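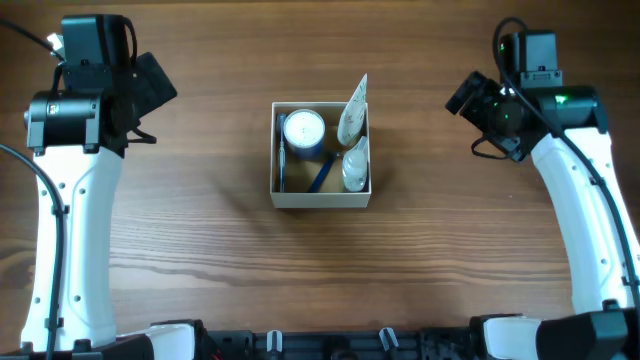 Bench notebook, two-arm cell, Jan 22, 2022
Toiletries into box, working rules, second draft

Spent the morning going over the rules for the box packing task. The first draft was written in July for the Dorkier job and half of it no longer fits. Keeping what still works and adding the rest here so the Tesetti people can read it before they start on the other bench.

Numbering follows the Jandar sheet, even where it skips.

Rule 1. Box goes down first, then the items. Do not slide the box once items are out. If it has to move, clear the table and start over.

Rule 2. Both wrist cameras get wiped and checked before the first run. Look at the live view from each one, not only the overhead. Last week we lost a full set to a smear on one lens and only saw it at review.

Rule 4. Tall soft packs are gripped across the narrow side, upright, high enough that the fingertips don't touch the table. Close slowly. Grip setting is 700 for these. At 1000 the walls buckle, and then the pack won't stand or lean the way it should. Write the setting in the log even when it's the default.

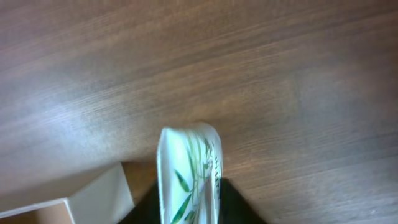 Rule 5. One arm over the box at a time. The other arm waits on its own side until the first is clear of the rim. The Ziółkowski notes allow both if the paths are planned together. We don't plan them together yet, so one at a time.

Rule 6. Hands stay off the table while the arms are powered. To fix a fallen item, pause, wait for both arms to hold still, then reach in. A pause from the software is fine for moving an item. For anything at the gripper itself, use the stop button.

Rule 7. Items touching each other are allowed and should be in the set. Don't separate them by hand to make the pick easier. Log it as "contact" and name the two items. For a brush leaning on something, take the brush first.

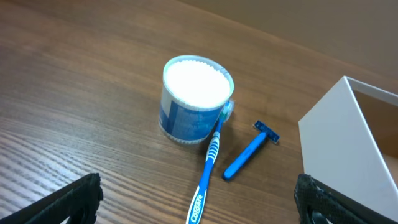
Swabs, toothbrush and razor by the box. Log as "contact", brush/swabs.

Rule 9. A dropped item counts as a drop even if it lands in the box. We had been scoring these both ways. Runs 906 and 908 need to be looked at again under this rule, and I've put a note on each.

Rule 10. No re-grips by hand on the controller after a miss. Let the run end and mark it.

Still open:
- Whether an item that sticks up past the rim is a pass. Jandar sheet says nothing. My vote is pass if it stays put when the arm backs off.
- Finger pads. No rule on when to change them. Need a number of runs, or just a look every morning.
- Thin handles lying flat. Fingertips have to come very close to the table and the height limit trips. Don't raise the limit without writing it down here first.

Next: print rules 1 to 10, tape them by the bench, take down the July sheet.

2 comments
0 shares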